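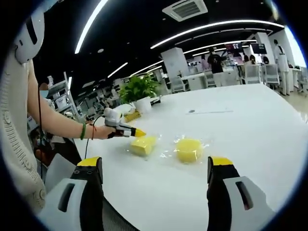
Plendcombe Kite and Lantern Festival -- Participant Support Desk
Ticket 278: Workshop registrations not appearing on the Dirley session list
Status: Resolved, monitoring until the close of registration
Opened by: Jade Catterall, Workshop Bookings
Assigned to: Malcolm Rudd, Festival Systems

Summary of fault
Applicants for the large kite workshop at Dirley Hall received a confirmation message, but their names were not shown on the session list used by workshop leaders. Registrations for the lantern workshop at Ginting House were not affected.

Initial report (J. Catterall)
The session list for the large kite workshop shows 8 names. The bookings inbox holds 99 confirmations for the same session. Applicants have begun to telephone the desk to ask whether their places are secure. Please advise what they should be told. The paper list kept at Dirley Hall has not been updated and should not be relied upon.

Response (M. Rudd)
The confirmations are valid and all places will be honoured. Please do not ask applicants to register again, as a second entry will create a duplicate record.

The form passes each entry to the Utar booking system, which sorts entries by venue code. The code for Dirley Hall was changed when the sail-painting session was moved there. Entries made before the change were listed correctly. Later entries were accepted -- and confirmed -- but were placed in a holding list with no venue attached.
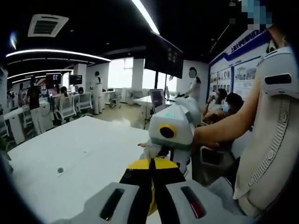
Yellow and black jaw section, with the white device behind.

Action taken
1. Public form paused and a notice placed on the workshop page.
2. Venue code corrected on the form and in the booking system.
3. Held entries moved to the Dirley Hall session in the order received.
4. Form reopened after a test entry reached the correct list. The test entry was then deleted.

Further query (J. Catterall)
The list now shows 99 names, which agrees with the inbox. However, 4 applicants who asked for help with access at the hall have no note beside their names. Can these notes be recovered?

Response (M. Rudd)
The notes were kept with the original form entries and have been copied across by hand. Please check them against the inbox before the list is sent to workshop leaders.

Update, 2 August 2025 (J. Catterall)
Notes checked and found correct. List sent to workshop leaders. The notice on the workshop page may be removed.

Outstanding
The Ginting House code is due to change in September, when the lantern workshop moves to the upper room. Bookings staff are asked to inform Festival Systems before the new code is entered. This ticket will remain open to replies until registration closes.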